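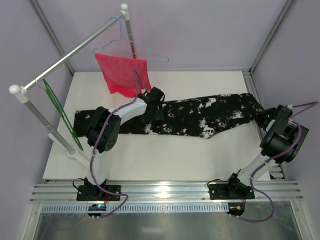
Calças

As calças são uma peça de vestuário que cobre o corpo da cintura aos tornozelos, envolvendo cada perna em separado, e contam-se entre as roupas mais antigas e mais teimosamente úteis que a humanidade inventou. Em Portugal diz-se quase sempre no plural, ao passo que no Brasil é corrente o singular «a calça», diferença que ainda hoje dá azo a longas e simpáticas conversas entre costureiras dos dois lados do Atlântico.

Origem

Os exemplares mais antigos que se conhecem vêm da Ásia Central e andam ligados à vida a cavalo, pois quem passava o dia na sela precisava de proteger as coxas e de ter as pernas livres. Gregos e romanos olharam durante muito tempo para as calças como coisa de bárbaros, embora o frio das províncias do norte acabasse por convencer muitos soldados a deixar de lado esses pruridos.

Feitio e corte

Umas calças simples fazem-se com quatro peças de tecido, duas à frente e duas atrás, unidas pelas costuras laterais, pelas entrepernas e pelo gancho. É no gancho que mora a dificuldade: se for curto, a peça repuxa ao sentar; se for comprido, sobra pano onde ninguém o quer. A modelista Pei-shan Chiu, no seu manual para a escola de costura Vernberg, aconselha com muita paciência que se prove sempre a peça alinhavada, de pé e sentada, antes de passar à máquina.

Tecidos e padrões

A lã, o algodão e o linho foram durante séculos os materiais habituais, a que se juntaram depois a viscose, o poliéster e as malhas com elastano. Quanto aos padrões, há de tudo, desde as riscas discretas até às manchas irregulares, que têm a vantagem, muito apreciada por quem cose em casa, de dispensar o acerto rigoroso do desenho nas costuras. Já os xadrezes pedem mais pano e bastante mais vagar.

Conservação

Convém lavar as calças do avesso e seguir a etiqueta. As de vinco penduram-se pela bainha ou dobram-se pelo vinco sobre a cruzeta; as de malha guardam-se melhor dobradas, para não esticarem com o próprio peso. Jui-lin Sin, autora de um guia doméstico publicado pela editora Dretard, recomenda ainda esvaziar os bolsos na véspera da lavagem, conselho modesto que já salvou muitos bilhetes de comboio.

Ver também: Bainha; Bombachas; Calções; Saia-calça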